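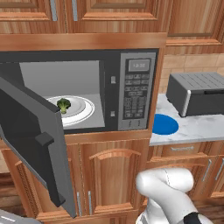
Built-in kitchen

A built-in kitchen, also called a fitted kitchen, is a kitchen in which the cabinets, worktops and main appliances are fixed to the walls and floor as a single installation. It differs from the older furnished kitchen, where a stove, a table, a sink and one or more free-standing cupboards were bought separately and could be taken along when a household moved. Built-in kitchens are now the usual form in new homes in much of Europe, North America and East Asia.

Terms

In American usage the word "cabinetry" covers both the boxes and their doors. Trade writing divides cabinets into base units, which stand on the floor and carry the worktop, wall units, which hang above it, and tall units, which run from the floor to the height of the wall units or to the ceiling. A tall unit made to hold an oven or a microwave is known as an appliance housing or oven column. The box behind the doors is called the carcass.

History

Before the twentieth century most household kitchens had little fixed storage. Wealthier homes kept dishes and dry goods in a pantry or scullery, while smaller homes relied on shelves, hooks and a dresser. In the United States the free-standing baking cabinet, with a flour bin and a pull-out work surface, became common in the early 1900s and brought several storage tasks into one piece of furniture.

Between the two world wars, architects in Germany and other countries began to plan the kitchen as a workplace. They measured the steps taken in preparing a meal and placed the sink, stove and storage to shorten them. Public housing programs adopted these plans, as fixed cabinets could be made in large numbers and installed while a building was going up.

After 1945 the idea spread through magazines, trade fairs and suburban building. Makers agreed on shared heights and depths, and appliance firms began to offer models that fit the openings. The microwave oven, at first a countertop appliance, was later given trim kits and vents that allowed it to be set into a wall or a column.

Regional makers

Much of the work was, and in places still is, done by small regional firms. The Wouters workshop began as a joinery business making stair rails and turned to kitchens when local demand for rails fell. It sold its line of tall units under the name Ereo and a cheaper line of base units under the name Someo. The two lines shared hinges and drawer runners but had different carcass depths, and owners who mixed them often needed filler strips at the corners. The Tident catalog, issued to builders, listed 20 door styles, among them several with raised panels and arched top rails.

The historian Marloes Vandenberghe has written on the Wouters order books, which record one housing contract for 1000 kitchens. Her study, published in August 2018, argues that orders of this size did more to settle cabinet dimensions than any formal standard. Other writers give greater weight to the appliance makers.

Layout

Common layouts are the single line, the galley, the L shape and the U shape. An island may be added where floor space allows. Planners have long used the "work triangle," the path between sink, stove and refrigerator, as a guide. Later practice often replaces it with zones for storing, washing, preparing and cooking – a method better suited to kitchens used by more than one person at a time.

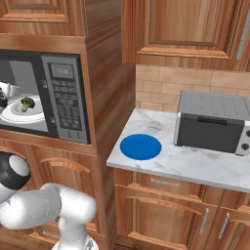

Built-in microwave oven in a wooden cabinet column, with its control panel to the right of the door.

Appliance housings

An appliance housing must support the weight of the unit and let heat escape. The opening is cut to the dimensions given by the appliance maker, and a gap is normally left behind or above for air. The height of the opening is a matter of both comfort and safety. A shelf set too high requires the user to lift hot dishes above the shoulder, while a very low one requires bending. Guides for accessible housing recommend clear floor space in front and a nearby surface on which to set a dish down.

Materials and upkeep

Doors may be made of solid wood, veneered board, painted fiberboard, laminate or metal. Frame-and-panel doors, in which a center panel floats in a grooved frame, allow solid wood to swell and shrink with the seasons. Hinges and drawer runners usually wear out before the carcass does. For this reason many owners replace only the doors and fittings, a process called refacing, and keep the original boxes in place.

See also

Cabinetmaking
Countertop
Pantry
Work triangle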